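Section 8. Setting Up a Matching-Gift Drive in Zundum

Read this section before you switch anything on. Matching drives bring in money, but the claims made for them run well ahead of the proof, and the Zundum software will let you publish a promise you can't keep. The default settings were written to make the page look busy. Change most of them.

Before you start

You will need the signed pledge letter from your matching donor, the login for your Womomau payment account, and a second person with approval rights. A phone call from the donor is not a pledge letter. Neither is a warm email.

Creating the drive

1. Sign in and open Campaigns, then New, then Match.

2. Enter the name of the matching donor exactly as it appears in the letter. If the donor wants to stay anonymous, type Anonymous and keep the letter on file.

3. Enter the match limit. Zundum won't check this figure against anything. Washington Peixoto's team in Hernville typed the limit with an extra zero last November and the page promised ten times what the company had agreed to.

4. Choose the match type. "Conditional" means the donor pays only if others give. "Unconditional" means the donor pays regardless.

Caution: If the donor will hand over the full sum whatever happens, don't tell the public that their gift unlocks it. The template text says "Your gift unlocks" in both cases. Delete it by hand for unconditional drives.

5. Set the minimum gift. The system suggests 2 dollars. Card fees eat a good part of that, so look at your Womomau fee table before you accept it.

6. Set the closing time. Use the time zone your donors live in. The software uses the server's time zone unless told otherwise, and the setting is hidden under Advanced.

Turning off what you don't need

7. Open Display. Clear the box for "Show recent activity." With it checked, the page repeats old gifts as if they had just come in.

8. Clear "Extend automatically." A deadline that moves every time it arrives is a sales trick, and regular donors notice.

9. Leave "Show total" checked, and set it to count cleared payments only. The other choice, "Pledged and cleared," gives a bigger number. Troels Riis, who wrote the original reporting tool, argued for it as the default. We still don't recommend it.
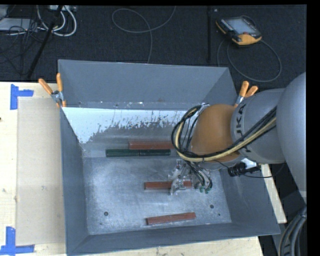

10. Send one test gift from a real card and refund it. Test mode skips the fraud check, so a pass in test mode tells you very little.

11. Ask your second approver to read the public page aloud against the pledge letter, then press Publish.

Note: The Nanayakkara add-on claims to predict which donors will respond to a match. We tried it on a list of 465 past donors and could not tell its picks from a random draw. The vendor says it needs a longer list. Try it if you like, but don't pay for the yearly plan up front.

After the drive closes

Export the ledger the same day. The live view holds only the latest 400 entries, and older ones have to be requested from support. Send the matching donor the export along with your request for payment. Post the final figure on the page, including any part of the match that was not reached.

Refund requests are covered in the next section.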